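Diary of the Recorded Music Archive
Fri 7 June

The listening session for the Grultara reissue opened at ten. Present were Krisztina Csonka, Declan Sutcliffe and the undersigned. The first side of the debut album was played twice, from the original pressing and from the transfer supplied by Zukow.

The title track runs longer on the pressing than on the transfer. Mr. Sutcliffe believes that the fade was shortened when the tape was copied. Ms. Csonka prefers the shorter ending but accepts that the archive must keep the one the band approved. A letter will go to Angus Pryor, who played bass on the record.

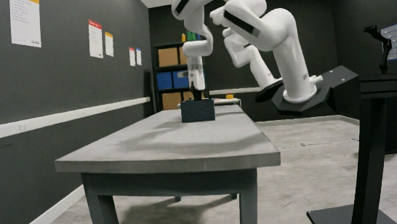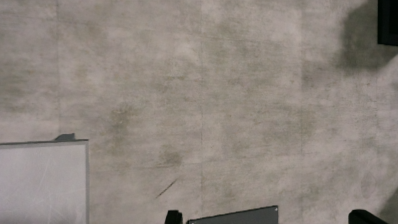 The second side raised fewer questions. "Schumacher," the fourth track, was first issued as a single in a pressing of 325 copies, and the album version adds a second guitar part by Deok-su Oh. The sleeve for the reissue was taken up after lunch. It was agreed that the plain gray of a concrete tabletop would suit the back cover, with the song titles set in dark navy blue and no border. Ms. Csonka asked that the lettering be kept large enough to read.

The lyric sheet is still missing its last verse. Trudy Whitcombe wrote it out from memory some years ago, and her copy is filed under item 2973. It differs from the recording in one line, and the recording will be followed.

Catalog entries for the seven Jerkon singles were left over. They will be taken up in November, when the remaining tapes are due back from transfer. The session closed at four.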